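3.2 Storage of mixed household items in open bins

In the first part of the study we asked people how they put away small things at home when there is no fixed place for them. Most of our 12 households in Hisbridge answered that they have at least one "everything box". It stands under a bench, on top of a cupboard or behind a door, and it receives what is left when the table must be free for a meal. Magagula and Michiels described the same habit in the families they visited in Isdale, and they called it "parking". We keep their word, although in our interviews the people spoke more often of the box where things disappear.

We wanted to know which properties of the container have an effect on how easily an item is found again. For this reason we compared 3 kinds of container: a shallow tray, a soft basket and an open rectangular bin with high sides. The same 246 items were used for all of them. They were collected from the participating homes by Edith Ñahui and sorted into 6 groups: drinking vessels, kitchen tools, packaging, toys, toiletries and other. The last group is larger than we would like. Many items could be placed in two groups, for instance a cup in which the family keeps pencils, and here we followed the use that the owner told us and not the shape.

The high bin was the container which the households liked most. It can be filled without care, and it hides its content from a person who sits on the other side of the room. The same high sides are also its weakness. A person who stands close to it sees the bottom well, but from a chair only the upper edge is visible, and the search is then made with the hand. Older participants mentioned this several times. Lucie Marchand, who carried out the visits in July, noted that two of them took the bin down to the floor before they looked for anything.

Cups and beakers gave more difficulty than we expected. A cup that stands upright is recognised at once by its round opening, but in a mixed bin it rarely remains upright. When it leans or lies, the opening points to one side and the person sees first the wall of the cup. With coloured or clear material the difficulty changes again: a translucent cup takes something of the tone of what is behind it, and against a pale grey bottom it can be overlooked even when nothing covers it. Figure 4 shows an open bin on a table top, with a light green translucent cup lying tilted among other objects.

The condition of the bin itself should also be mentioned. Bins in daily use have scratches and stains on the bottom, and some have small holes. We did not replace used bins by new ones, as a clean surface would give a contrast that the households do not have at home. Small marks were sometimes taken for objects, in particular by participants who searched for buttons or screws. These cases were written down as false finds and are treated in Section 4.

A further point is the order in which the items are put inside. If large items come first, the small ones slide between them and collect along the walls — the participants knew this well, and several advised us to begin with the small things. In practice they did not follow their own advice. When the table had to be emptied quickly, each person took what was nearest to the hand. We therefore left the order free in all filling sessions and recorded it only afterwards from the notes.

Figure 4. Open grey bin with various objects, including a tilted light green cup.

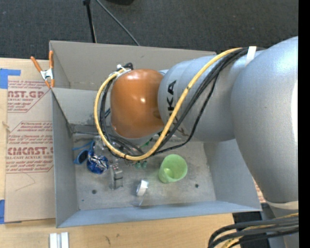
The comparison between bin and basket is less clear. The basket changes its form when it is filled, so that its depth is not the same from one session to the next, and we report its results separately in Section 4.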